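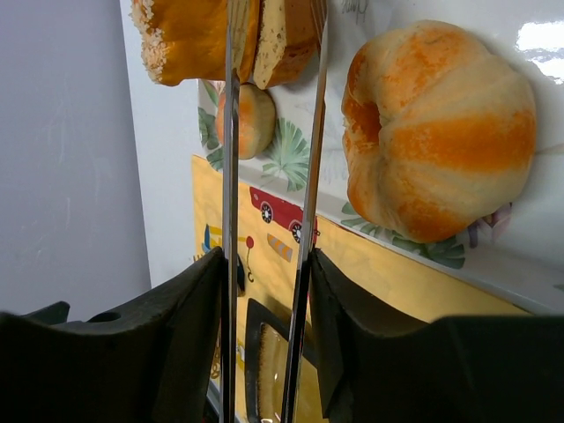

4. Serve with tongs

Fingers flatten a glossy crust and send the coarse sugar all over the tablecloth. Long, thin metal tongs do neither, provided you hold them low and squeeze as if the pastry might complain.

Take a cut piece by its crust, never by the crumb. Small buns can wait on the plate -- a leafy print hides crumbs nicely, and I own 2 for that reason alone.

5. Wash the tongs the same night

Sugar sets like cement by morning.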